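Search the boards... Advanced search Go

We use cookies to keep you logged in and to remember your settings. Accept / Manage

The Simis Kitchen Table > Bread, Toast & Breakfast > Stale bread: what do you all do with it?

piroska_sz
Evening all. I've been baking twice a week since my daughter moved back in, and then of course she went off bread entirely (bless her), so I have heels and half loaves coming out of my ears. My mother would have had my hide for throwing any of it away and I still can't bring myself to do it. I've got breadcrumbs enough to last until I'm ninety. What does everybody else do with a sourdough that's three or four days old and hard enough to knock on? I'd like ideas that don't need a dozen eggs, please, as they've gone up again at the Vitilberg market.

kornel_b
Toast it! I know that sounds daft, but a stale loaf makes far better toast than a fresh one, to my mind. Slice it thin, run it under the tap for a second if it's really hard, and give it a low setting twice over where you might have given it a high setting once. My wife has it with sweetcorn cut off the cob and fried in butter with a bit of paprika, and I have to say I've come round to it after years of grumbling.

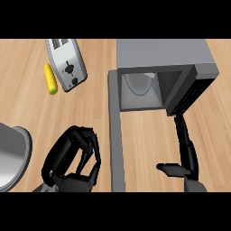
Toaster and corn, the makings of a decent supper

kornel_b
Forgot to say, salt the corn at the end. It goes tough otherwise, or so I was taught.

Csaba Kozma
Sorry Kornél, can't let that go by! Salt makes no difference to corn, I've done it both ways for the same table and they all cleared their plates. And please don't put wet bread in a toaster. Sprinkle it, wrap it in foil and put it in a warm oven for ten minutes, then let it cool and slice it. You get very nearly a new loaf. Toasting it after that is up to you.

kornel_b
I said under the tap for a second, Csaba, I didn't say leave it in to soak. But fair enough, pat it dry first, I should have put that in. I'm not budging on the salt.

reiko_s
Hello Piroska! I make bread soup, and it takes no eggs at all. Soften two onions very slowly in oil, much longer than you think you need to, add garlic and a tin of tomatoes, then tear in the old bread and cover with stock. Twenty minutes and it falls apart into something lovely and thick. If your sourdough is a very sour one, a pinch of sugar helps. I had 100 g of bread per person written in my notebook but I always go over that, and it has never been a problem yet.

Réka Rácz
Reiko's soup is a good one, I made it in February when we were all down with colds. I would say though that it depends on the loaf. Anything with a lot of rye in it turns gluey, and I had to give up on a whole pan of it made with the dark Brundula loaf, which I was cross about as it's a lovely bread otherwise. Rye I slice and dry out in the oven for crackers. Caraway on top if you like it, though my lot pick it off.

Csaba Kozma
Rye is fine in soup if you don't stir it. Stirring is what makes it gluey.

Réka Rácz
I didn't stir it, Csaba! I went and had a bath.

piroska_sz
Well, thank you all, I've had a lovely time reading this with my tea. I did the foil in the oven this morning with one half loaf and it was very good while it was warm, a bit sad again by the evening, so I think it's one to do just before you eat. The other half is going into Reiko's soup tomorrow. Mine is all wheat flour from the Tóth mill so I hope I'm safe from the glue. Kornél, does your wife use fresh corn only, or would frozen do?

kornel_b
Frozen does nicely, just let it thaw and drain it well or it spits at you. Let us know how the soup goes.

Thread views: 3467

Related threads
Onion soup without the cheese
Rye starter gone pink, throw it out?
Corn on the cob: boil or roast
How do you store a cut loaf?
Breadcrumbs in the freezer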